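Setting type for early readers: an interview with Paloma Halvorsen

Paloma Halvorsen has designed the interiors of children's books for 18 years, the last nine of them at Okent, a small press that publishes picture books and first readers. Her most recent title is The Ferry Song, a 32-page picture book adapted from a folk song of the same name, with words arranged by Kwabena Opoku and pictures by Rochelle Begay. We spoke for an hour in her office in October, mostly about line breaks.

The song has five verses and a chorus. A standard picture book has 32 pages, of which Halvorsen reckons on 12 or 13 usable spreads once the title page, the imprint page and the endpapers are taken out. The first job was to divide one into the other.

"A song is the wrong shape," she said. "It comes round to the same place every 20 seconds. A picture book wants to go forward with each page turn. If you print the chorus in full every time, you have five spreads where the reader already knows what happens, and a child of four will turn two pages at once."

Her first layout ran the chorus in full after each verse. It came to 340 words, which is within the usual limit for the age group, but five of the spreads carried identical text. Opoku cut the chorus to its first line for the second and fourth appearances and left it whole elsewhere. The printed text is shorter by 40 words or so than the sung version.

"Kwabena was not keen at first. The song is his grandmother's version and he had it fixed in his ear. I asked him to read the dummy aloud to someone while I turned the pages. He dropped the line himself on the second reading, without noticing."

The dummy she referred to is a stapled set of photocopies at full size, with the text pasted in by hand. Halvorsen makes one for every book and usually gets through four or five. She does not show authors a layout on screen until the page turns are settled, on the grounds that a screen shows both sides of the turn together.

On typeface she was brief. The Ferry Song is set in Sturka Infant, at 22 point on 32 point leading. Infant faces replace the double-storey a and g with the single-storey forms that children are taught to write. Halvorsen uses them for first readers as a matter of course and for picture books about half the time.

"The evidence is thinner than people think. Children meet the printed a on cereal packets before they meet it in school, and they cope. What I look at first is whether you can tell the capital I from the small l and from the figure 1. In a lot of otherwise good faces you can't. After that I look at r and n side by side, to see if they close up into an m. Then I look at the spacing, and I spend more time on the spacing than on all the rest."

She sets word spaces slightly wider than the default and never justifies. Lines are broken by sense. She took a proof from a drawer to show what she meant. In the early setting, a line in the third verse ended on "the", with "water" starting the line beneath. In the final setting the whole phrase, "over the water", is on a line of its own, and the line above it is short.

"An adult reading aloud will pause at the end of a line, however slightly. If the line ends on 'the', the pause lands after 'the'. With a song it is worse, as the pause fights the tune. I went through all 112 lines and broke each one where a singer would breathe. Two of them were too long for the measure and we had to go down a point size through the whole book to get them in."

I asked why she had not reduced those two lines alone. She said it would have shown.

The illustrations were made after the text was placed, which is the reverse of the practice at some larger houses. Begay works in gouache at 120 per cent of printed size and leaves quiet areas where the type will sit. Halvorsen supplies her with a tracing overlay for every spread, with the text block marked and a margin of 15 millimetres round it.

"Rochelle is exact about this. The only argument we had was over the night spread, where she wanted a dark sky to the edges and I wanted the type in black. Reversed type in four colours is a risk. If the plates are out by a hair, the thin strokes fill in. We ended up printing white type out of two colours only, and the sky was mixed from those two. It cost her a green she liked."

The book was printed by Dastik on a 150 gsm uncoated stock. Ansel Kincaid, the production manager at Okent, had asked for a coated sheet, which holds colour better and wipes clean. Halvorsen held out for uncoated because of glare. Bedtime reading is done under a lamp, she pointed out, often with the book tilted.

The music is given on the last page as a single stave with the first verse underneath. It was engraved by Booker Whitlock from Opoku's recording and transposed down a tone. The original key put the top note of the chorus out of reach of most parents at half past seven in the evening. There are no chord symbols. Halvorsen had wanted them and there was no room.

Okent will bring out a second song book next year, taken from the Shiferaw collection of rowing songs. It has nine verses. When I asked how she intended to fit them into 32 pages, she said that two of the verses were about the price of rope, and that she had already spoken to the editor. 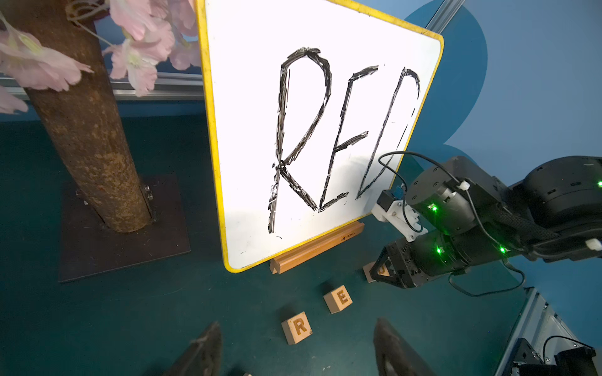 Does the lettering on a picture book's cover have to match the typeface used inside?

There is no rule that it should. Cover lettering is often drawn by hand and only has to be read once, at a large size, so it can be far more irregular than the text face. Most designers look for some shared feature, such as a similar weight or the same form of the letter a, and leave it there.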